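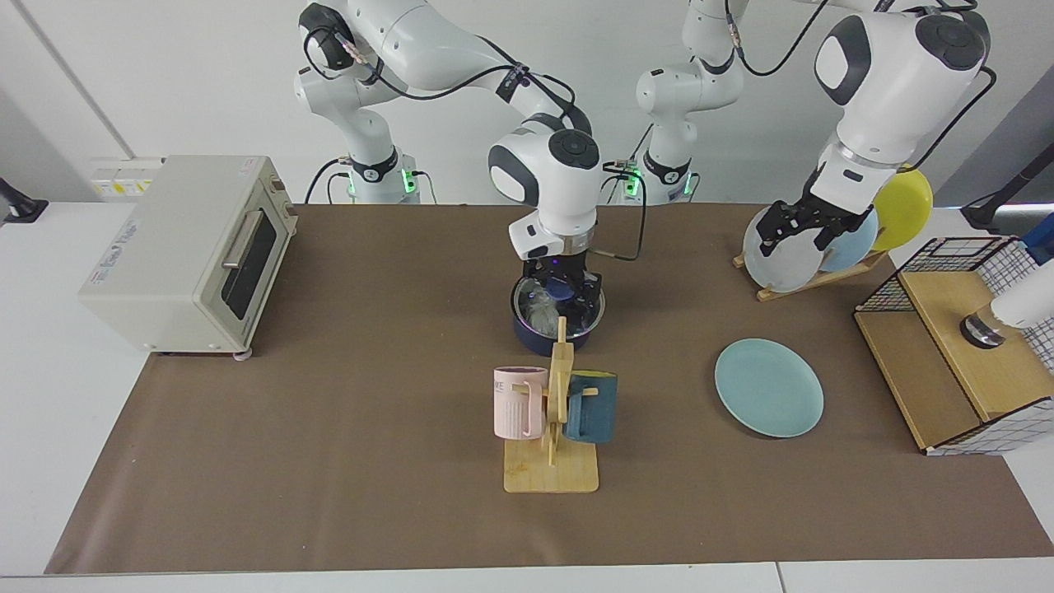
How is a two-armed robot shown a kitchen task? The operator performs it by remote control, once per recording, and the joint positions, gripper widths and camera views are stored together so that a model can later be trained to reproduce them.

February
By Hildegard Petersen

Iñaki Arroyo has run the remote-control sessions at Serrano for two winters. He keeps the task descriptions short. "Put the plate in the rack" is a complete one. Whatever the description leaves out -- which arm, which side of the rim, how high to lift -- is left to the operator, and he wants it left that way for the first batch.

"If I write down the grasp, I get my grasp from everyone," he says. "Then the model has one way of holding a plate, and it fails when the plate is turned. I would sooner see what people do and restrict it later."

The present set is called Lilel. It covers handling of crockery and small kitchen items with both arms, and each operator records 21 attempts before a break. Arroyo tried longer blocks in the autumn and dropped them. The recordings late in a block were slower, with more corrections near the point of contact, and the corrections were learnt along with everything else.

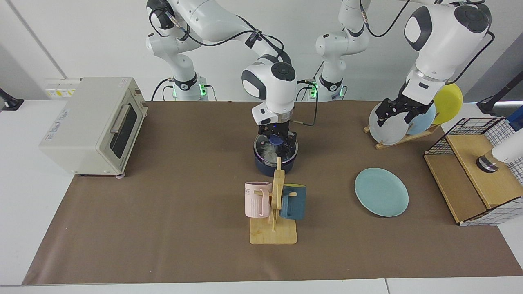 "The two arms are the difficulty," he says. "An operator looks at one hand at a time. The other hand should hold still, and it drifts. You get a few millimetres of movement that means nothing, and the model can't know it means nothing."

His remedy is a dead band in the controller. Movement of the operator's hand below 4 millimetres is ignored when the gripper is closed. With the gripper open there is no dead band, as fine positioning before a grasp depends on small movements. The setting took most of a month to agree on.

Guiding an arm by hand is used less. Arroyo keeps it for single-arm work and for checking reach. With a person's hands on the links, he says, the cameras record the person, and the forces at the wrist include the push of whoever is guiding. "For a fixed path it is fine, and quick. For learning from pictures I avoid it."

Plates get more of his attention than anything else. A rim is thin, and a small error in the angle of the fingers shows up as a large one at the far side of the plate. He asks operators to close the gripper, wait a moment, and only then lift. The wait gives the recording a clear boundary between grasping and moving.

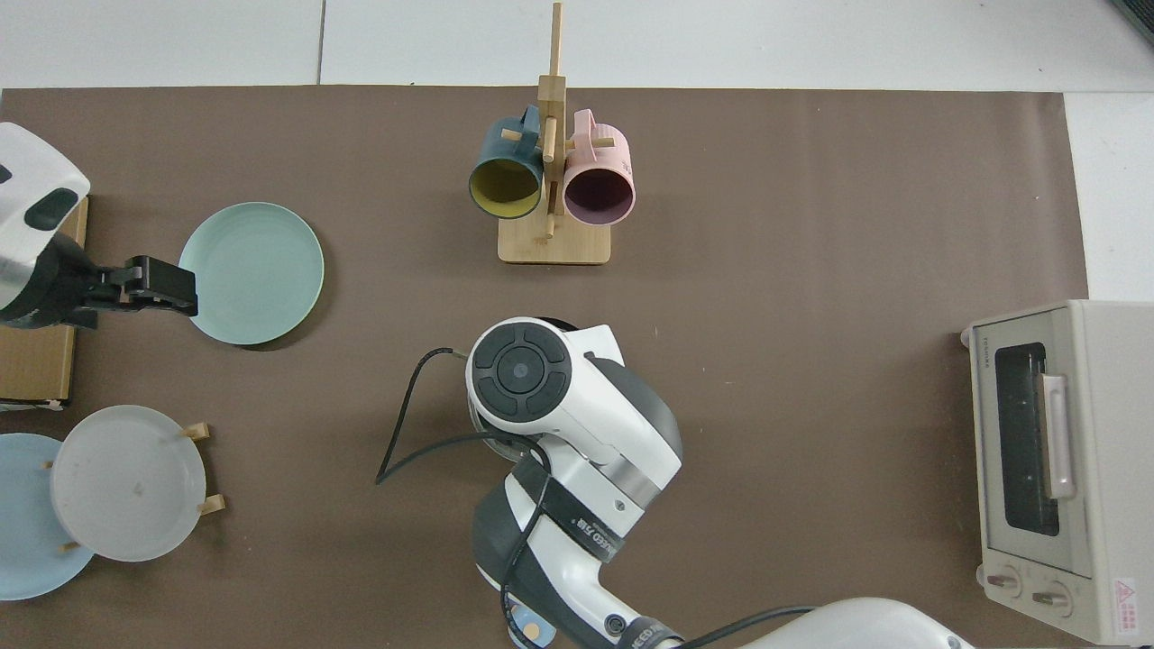
Nidia Marulanda disagrees about the wait. In her view a trained model copies the pause too faithfully and sometimes stays in it, with the fingers closed and no lift following. She trims still periods from the recordings before training, and would prefer operators not to add them.

Arroyo accepts the trimming but not the rest. "You can cut a pause out afterwards," he says. "You can't put one in."

Failed attempts are kept. A dropped item or a missed grasp is marked at the time by a foot switch and stored separately, with the operator's note if there is one. Of the last batch, 19 recordings were marked in this way. Arroyo reads the notes himself, usually before nine in the morning, and changes the task description only when the same note appears from more than one operator.

The next set will use the same controller settings, with a shorter delay between the operator's hand and the arm. He has not yet decided whether the dead band stays at its present value.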